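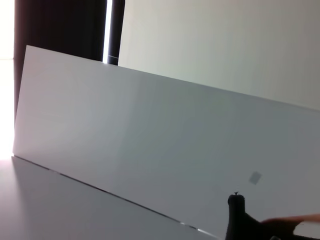
Skadeo Switches On Battery Storage at Grullgate, Town Declines to Notice

GRULLGATE – June 3, 2018 – Skadeo, a developer of small-scale energy storage, today announced that its battery plant on the old rail yard at Grullgate is in commercial operation. The plant stores up to 900 kilowatt-hours and charges mainly at midday, when the town's rooftop solar panels produce far more power than a place with two traffic lights can use.

The company had planned a ribbon cutting for May. It was moved when the utility's final inspection was moved, and then it rained.

The plant serves 657 homes and businesses on the Mangubat feeder, a long rural line with a well-earned reputation for flickering at dinnertime. During evening peaks the batteries release what they took in at lunch, easing the load on a substation transformer older than most of the people who complain about it.

Control software comes from Florotix, which also supplied the inverters. The system decides when to charge and discharge using the weather forecast, the price of power and the previous week's demand. Operators can override it by hand. During testing they did so 51 times, and the software was right on most of those occasions, a finding Florotix asked to have included in this release.

Customers on the Mangubat feeder do not need to do anything. There is no app. Bills will look the same as before, down to the line about delivery charges that no one at Skadeo can fully explain either.

Neighbors raised the question of noise at two public meetings. The cooling fans are the only part of the plant that makes a steady sound, and Skadeo has since put up a fence on the side facing the houses. The company has also agreed to replant the strip along the road, where its trucks were hard on the daffodils.

A second phase, if approved, would add storage for a further 80 customers at the far end of the line. Skadeo expects to file the application this summer. The ribbon has been kept.

About Skadeo
Skadeo builds and operates battery storage for small towns and rural utilities. Press questions may be sent through the contact form on the company's website, which is read every morning.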